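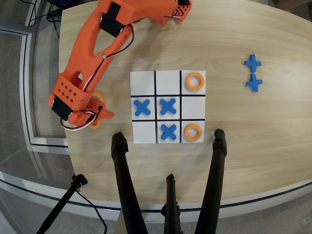

**Section 3: Software Design and Evaluation**

*Project team: Evanthia Politis, Kamil Dvořáček, Radoslava Vávra. Supervisor: Rainer Ehlers.*

### 3.1 Board state estimation

The perception module, named Render, converts an overhead view of the table into a nine-element state vector. Each cell is assigned one of three labels: empty, cross, or ring. In the position at the head of this section, the module should return crosses in the middle-left, center, and bottom-center cells, and rings in the top-right and bottom-right cells. Spare pieces lying beside the board fall outside the grid and must be excluded from the vector.

The grid is located first, using the four dividing lines, and each cell is then classified by color and outline. The classifier was trained on 831 labeled cell crops prepared by Ms. Politis. On the held-out set it reached 94 percent agreement with the manual labels. Most of the remaining errors were empty cells in shadow that were labeled as crosses.

### 3.2 Move selection

Move selection is performed by a full minimax search. The game tree is small, and no pruning was required. Where several moves have equal value, the planner prefers the one with the shortest arm path. With rings to play in the position above, the middle-left and center crosses threaten to complete the middle row. The middle-right cell is therefore the required block, and it also completes the right-hand column for rings. The planner scores it as a win.

### 3.3 Handling of occlusion

The arm regularly passes between the camera and the board. The first version of Render evaluated every view it received and reported hidden cells as empty, which led the planner to propose moves onto occupied cells. Mr. Dvořáček replaced this with a visibility mask computed from the joint angles. Cells under the mask keep their last confirmed label, and a new label is accepted only after 12 consecutive matching readings.

The position below is typical of the cases used to test the mask. The top-left and top-center cells are hidden, and the two crosses in the middle row are partly covered.
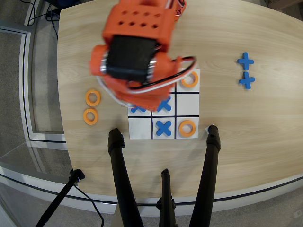
### 3.4 Open issues

1. The mask does not include the cable loop at the gripper end. Ms. Vávra is preparing a wider margin for that link.
2. Grid detection must be repeated by hand if the board is moved during a game.
3. The controller log and the Render log use separate clocks. A shared time source is planned for April.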